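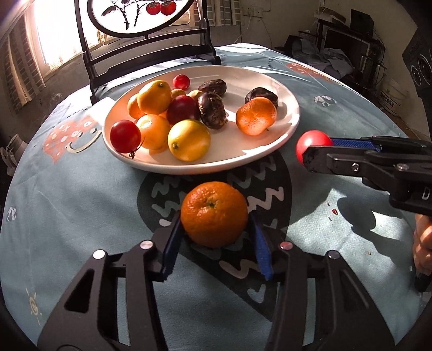
Grillitz Adds Autumn Table Group to Farkik Collection

Shares 261 | Comments 5

10/25/21 – Grillitz, a supplier of table linens and tabletop goods to retailers and small hotels, has added a table group for the autumn and winter season to its Farkik collection. The group consists of a light blue tablecloth, the Gentile serving plate in white, and the Vaten table screen. Items are sold separately or as a set under order code 647.

The group is intended for side tables and small dining tables near a window, where fruit and small sweets are kept out during the day. It replaces the table group released in April, which used a cream cloth and a smaller plate. Remaining stock of the April cloth can be ordered until it runs out and will not be produced again.

Farkik tablecloth

The cloth has a light blue ground with a patterned surface and a large dark circular motif carrying white zigzag lines. The dark area gives a strong contrast under orange and yellow fruit. A tangerine placed directly on the motif stays easy to see from across a room, and buyers who reviewed the first samples asked for the dark tone to be kept at full strength. No change was made to it for production.

The cloth can be machine washed on a cool cycle. Grillitz recommends washing it separately the first time, as the dark print may release a small amount of color. It should be ironed on the reverse side at medium heat and stored rolled. Folding across the motif can leave a crease that takes several washes to fall out. Replacement cloths can be ordered individually.

Gentile serving plate

The Gentile plate is a large glazed ceramic plate in plain white. It is supplied without a printed rim or a maker's mark on the upper surface, and is sized to take citrus, small tomatoes and plums in a single pile with some of the surface left open. The foot is ground smooth and can be set down on the cloth without a mat. The plate is dishwasher safe. It should not be placed in an oven.
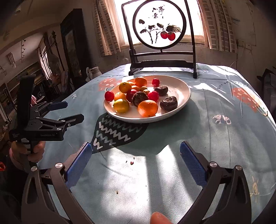

The Vaten table screen is the only piece in the group that is new to the Grillitz catalog. It stands at the far side of the table with its back to the window and softens direct light reaching the plate. The circular panel is translucent, so with daylight behind it the ink branch and its two red persimmons remain clear from the seated side, along with the vertical calligraphy in the upper part. The frame and stand are black lacquered wood. Lacquer should be wiped with a dry cloth only, and the panel should be dusted with a soft brush.

"We had a plate and a cloth that worked together, and the back of the table was bare in every test layout," said Njoroge Nzioka, product manager for tabletop at Grillitz. "The screen fills that position. It also has to be light enough to lift off when the table is needed for a meal, so we kept the base simple – rails and two short feet."

Placement notes for retailers

For window displays, Grillitz advises setting the screen first, then the plate near the center of the table, and filling the plate last. Fruit of mixed sizes holds its position better than fruit of one size. Displays in direct sun should be checked daily and soft fruit removed.

Availability

The group is open to trade orders now. The minimum first order is eight sets; repeat orders have no minimum. The cloth and plate ship from stock, and the screen ships within five weeks of order. Display cards are included with each first order, and care sheets are packed with every item.

Trade accounts can request samples through their regular Grillitz representative.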